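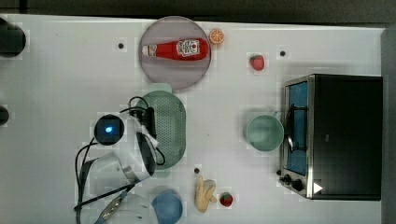 Doreck 20

The Doreck 20 is a small trailerable sailboat with a gaff rig, a lifting centerboard and a half-decked hull. It was drawn for sheltered water and short coastal trips, and was first built at the Mohamedi yard in Barum. The number in the name is the length of the hull in feet, measured without the bowsprit. The yard completed 101 hulls before it gave up wooden boatbuilding. Later boats have been put together by owners from plans.

Origins

The design grew out of the open workboats once used at Skarkurach, where the landing is a bank of shingle and the water stays thin for a long way out. Those boats were rowed as often as they were sailed. They had flat floors, a good deal of flare forward and a heavy wooden keel shoe that took the wear of being dragged up the beach. The yard kept the flat floor and the shoe, raised the sides by one plank and added a foredeck and narrow side decks to keep spray out of the cockpit.

The first boat had a dipping lug sail. It pulled well on a long reach but needed two people to handle it in a narrow channel, and the third hull was given the gaff mainsail and single jib that became standard.

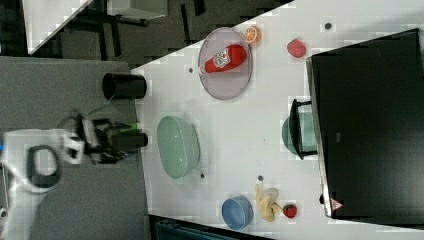
Mechthild Kofler
Contributing editor, small craft

Hull and construction

The hull is lapstrake, with 9 planks to a side. Early boats were planked in larch on steam-bent oak frames and fastened with copper rivets. From the middle of the production run the yard changed to plywood planks glued at the laps, which did away with most of the frames and made the boat a good deal lighter on the trailer. The two types can be told apart from inside the cockpit: the older boats have closely spaced ribs running under the side benches, while the glued boats have only three bulkheads and a pair of half frames at the mast.

The centerboard is galvanized steel plate and pivots on a bronze pin. It is raised by a tackle led to the after end of the case. With the board up, the boat draws less than a foot and will sit nearly level on firm sand. The rudder blade also lifts, held down by a length of shock cord.

Rig

The mast stands in a tabernacle on the foredeck and can be lowered by one person using the jib halyard. Boom, gaff and mast all stow inside the length of the hull for towing. There are 2 rows of reef points in the mainsail. A larger jib was sold as an extra, along with a short bowsprit to set it on.

Owners of the riveted boats often replace the original wooden mast hoops with lacing, which runs down more freely when the sail is damp.

Handling

The Doreck 20 is stiff at first and heels slowly until the side deck nears the water. It carries some weather helm in a fresh wind — easing the mainsheet helps more than reefing early — and is slow to tack in a short chop unless the jib is held aback for a moment. Under oars it moves easily in calm weather. A small outboard can be hung on a bracket to port of the rudder, though the bracket drags in the water when the boat is well heeled.

Known problems

The usual trouble spot is the joint between the centerboard case and the keel. On boats kept on a trailer the bedding dries out and the case weeps for the first days after launching. Godfrey Obura, who wrote the builder's notes issued with the plans, recommended rebedding the case logs whenever the pin is drawn. The plywood boats can suffer from water getting into the end grain at the transom, especially around the outboard bracket bolts.

Later boats

Plans are sold for the glued version only. They include full-size patterns for the molds and the stem, and a sheet showing an optional cuddy with room for two short berths. Boats with the cuddy lose part of the side decks, and their class racing handicap is set separately. An informal meet for all versions takes place at Skarkurach each July.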